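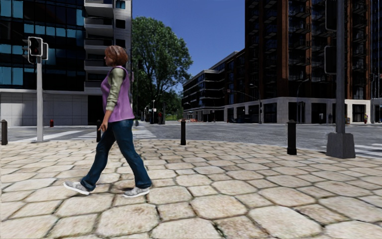 Irregular stone pavers with dark joints on a pedestrian area.

News > Surface Works > Joint maintenance

Poneck Paving Bulletin, 2024-08-14

Joint loss on segmental paving: results from the Villalobos survey

The Villalobos inspection closed in June with 532 joints measured on natural stone paving. Joint depth was taken with a steel pin gauge at the midpoint of each joint, after sweeping. A joint was recorded as deficient when the fill sat more than 5 mm below the arris of the lower stone.

Deficient joints were concentrated in two locations: below downspout outlets, and along the wheel path used by street sweepers. Suction sweeping removes unbound sand from a joint before it has consolidated. Bullwood now asks its crews to keep suction machines off newly filled areas for 11 weeks and to brush by hand in the meantime.
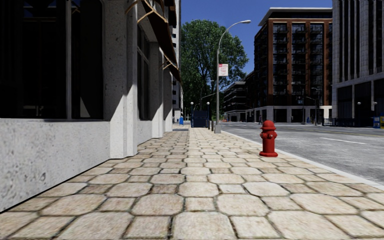
Irregular layouts need closer attention than coursed work. Joint width varies along a single stone, and the wide end loses material first. Topping up the wide end alone is acceptable if the narrow end still holds firm under the pin. If a stone rocks underfoot, refilling will not correct it – the bedding has to be lifted and relaid.

Fill material should match the original. Polymer sand placed over plain sand forms a thin crust that cracks at the first freeze and lifts out in flakes. Where the original fill is unknown, rake one joint to full depth and check before ordering. The Tivinano depot stocks both grades, in bags of up to 25 kg.

Granite slabs on a mortar bed are a separate case. Their joints are narrow and rigid, and the usual defect is a hairline gap along one side. These gaps should be routed out and repointed in dry weather. Brushing slurry over the surface leaves a film in the stone texture that is hard to remove.

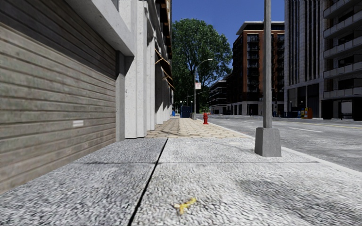 Speckled granite slabs with thin dark joints.

The revised inspection sheet has 3 added fields: joint width at each end, fill type, and distance to the nearest outlet. Old sheets will be accepted until stocks run out.

5 comments | 11 shares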